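# Famous People's Cleaning Tricks, Tried at Home

Every time a star lets a magazine into the kitchen, a cleaning tip comes out with the countertops. I've been clipping these for years and trying them on my own sink. Most deserve a raised eyebrow.

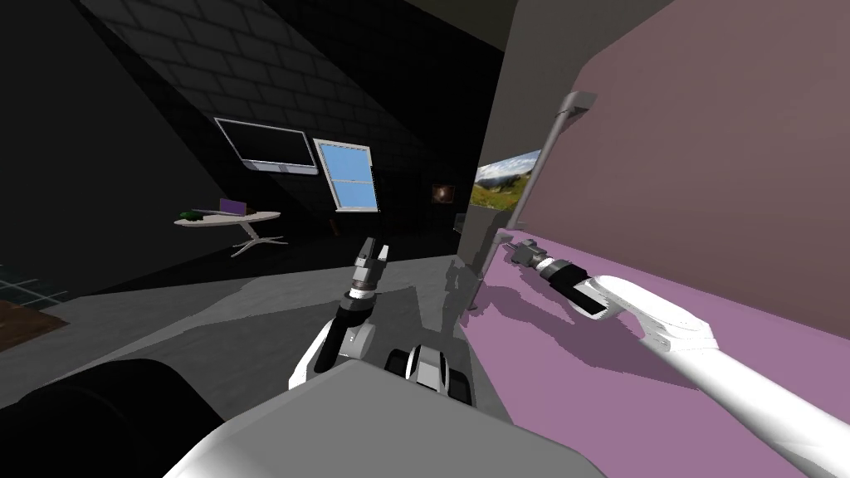 The tips below came from interviews and talk show spots, and a few had been passed along so often that I can't swear the star ever said them. I've kept the ones people write to me about.

## Rami Najjar's lemon in the microwave

The actor told a morning show that half a lemon in a bowl of water "does everything." It does one thing. Heat the bowl for three minutes, leave the door shut for five, and dried sauce wipes off easily. The steam is doing most of that work. I ran it again with plain water and the only difference was the smell.

Put a wooden spoon in the bowl so the water doesn't boil up on you, and let it cool a bit before you lift it out.

## Karim Matar's vinegar and baking soda drain

This one won't die. Matar, the singer, swears by it in his tour house, and his wife repeated it on her own show. The fizz looks great, but the two mostly cancel each other out, and you're left with salty water sitting on top of a hair clog.

What I use instead:

- a plastic drain strip, pulled up slowly
- a squirt of dish soap
- hot tap water for a minute or two

Ugly job. Wear gloves.

## Hubert Kofler's salted skillet

Kofler played a chef on TV for six seasons, and I was ready to dislike this tip. It works. Pour coarse salt into a cast iron pan while it's still a little warm, rub with a folded paper towel, dump, wipe, then dry it on the burner. Add a thin coat of oil. Thin! If it feels sticky the next day you used too much.

He also says never to let soap near the pan. A drop of dish soap has done nothing to mine.

## The Sumine cloth

Raed Khoury, the retired goalkeeper, is the face of the Sumine cloth, and the package says it's good for 1,000 washes. I'm not going to live long enough to check. After a couple of months mine cleans glass about as well as an old cotton T-shirt, and the T-shirt was free.

If you already own one, skip the fabric softener. It coats the fibers and you get streaks.

## Freezing your jeans

Credited to half the people who have ever walked a red carpet. I left a pair in overnight and they came out cold, smelling of jeans and slightly of peas. Wash them inside out in cold water and hang them by the waistband.

## Still on my list

Karim Qudah's trick with chalk in the silverware drawer, which is supposed to slow down tarnish. I put four sticks in back in November. The forks look the same so far - but then I polished them first, so don't go by me yet.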